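## 4. Recording a cloth-folding session

Read section 3 first if the hand-held gripper has not been calibrated since it was last stored. The steps below cover one session of 200 demonstrations, split into blocks. They apply to the Ganex folding study and to the repeat of it at Betdale. Revised April 15, 2019 by Arsen Ostapchuk.

### 4.1 Before you start

1. Charge both batteries overnight. A battery showing amber will not last a full block.
2. Open the Derkach logger and create a new session. Use the site code, then the operator initials, then the cloth number.
3. Check that the logger clock and the gripper clock agree. If they differ by more than 5 milliseconds, press **Sync** and wait for the green bar.
4. Wipe the lens with a dry microfibre cloth. Do not use spray on it.
5. Open and close the fingers fully four times while watching the width trace. The trace should return to the same value at each end.

> **Caution:** Keep your free hand clear of the fingers while the width check is running. The trigger spring is stiff and the fingers close quickly when it lets go.

### 4.2 Finger pads

The pads are a consumable. Pad condition changes how a single layer of cloth is picked up, so it has to be logged as a variable along with everything else.

1. Grade the pads as new, used or worn, and enter the grade in the session notes.
2. Tighten the pad screws until snug. Do not use thread locker.
3. If you change one pad, change the other as well, and start a new block.

Note — in the March trials the policy trained on mixed pad grades did better on thin cotton than the one trained on new pads only. Do not throw out a block simply on account of its pad grade. Do throw it out if a pad came off or rotated on its mount.

### 4.3 Recording a block

1. Lay the cloth on the table and scramble it using the card for that block. Cards are in the Clandow binder, behind the yellow tab.
2. Hold the gripper over the start marker and squeeze the trigger twice. The logger beeps and begins a demonstration.
3. Move to the nearest free edge or corner and pinch it. Approach at a low angle.
4. Lift, carry and lay down in one motion. A pause longer than a second gets labelled as a stop by the segmenter.
5. Repeat until the cloth matches the target fold on the card.
6. Squeeze the trigger twice to end.

If you drop the cloth, carry on from where it lands. Recoveries are wanted in the data and should not be trimmed. If you knock the gripper against the table hard enough to feel it in your wrist, end the demonstration and mark it **R** for re-check.

Patterned cloths should be used in half of the blocks. Plain white cloth gives the tracker little to work with in the middle of a fold, and the colour of a printed area or a border helps the annotators tell one side from the other afterward.

### 4.4 After the block

1. Stop the logger before unplugging anything.
2. Replay the first and last demonstrations at double speed. Look for dropped frames and a drifting width trace.
3. Copy the block to the lab drive and wait for the checksum — do not pull the card while the light is blinking.

If the width trace has drifted, repeat step 5 of section 4.1 and record the new end values. Blocks with drift can usually be corrected later, provided both sets of values are in the notes.

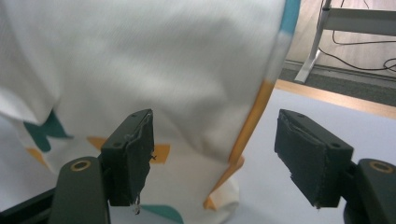 Can two operators share a block?

Keep each block to a single operator. The train and test sets are split by operator initials, and a shared block has to be left out of both.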